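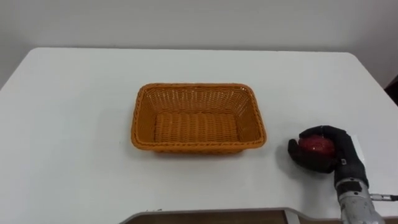 Apple and basket, the Lasico arm on our packing bench

Youssra_M
So we've had the Lasico in at Plasex since November, doing the fruit baskets, and I wanted to hear from anyone whose place has gone the same way. I've packed there 18 years. My job now is mostly minding it — clearing the bench, setting out the next basket, pressing go again when it sulks. My wrists are much better for it, I'll give them that! But I used to natter all shift and now I'm on my own with a hand.

pallet_pete
Same here at Listamis. They told us no jobs would go, and none did, but when people left they weren't replaced. Are you on the same money?

Youssra_M
Same money, new title. I'm a "cell operator" (my sister thinks it's a prison job).

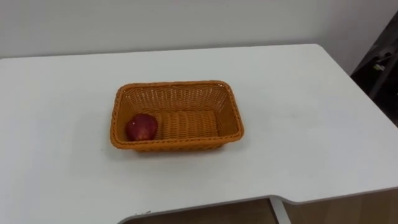
And the target hasn't moved either, 200 baskets a shift, only now if we're short it's me who fills in the form saying why. Before, we'd all just speed up a bit after tea and get there.

Marthinus Hlongwane
I'd take the form, sorry. I did 30 years of hand packing and my thumbs are finished. If Ghoneim had brought one of these in when I was forty I'd have kissed it.

pallet_pete
Fair enough, but you'd have wanted a say in it, Marthinus. We got a poster in the canteen and half a morning's training.

Youssra_M
Half a morning! We got a video. I do agree about the thumbs though, I'm not against the thing. I'd just like two of us on the bench, swapping between that and the loading, so neither goes daft. I've asked, and the answer was "we'll look at it".
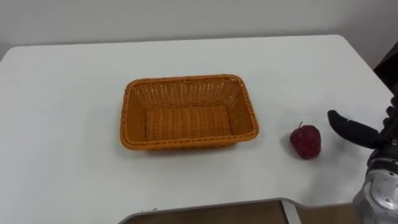 Marthinus Hlongwane: ask again, and in writing this time. We got swapping every two hours at Ghoneim that way, and it took one letter with all our names on it.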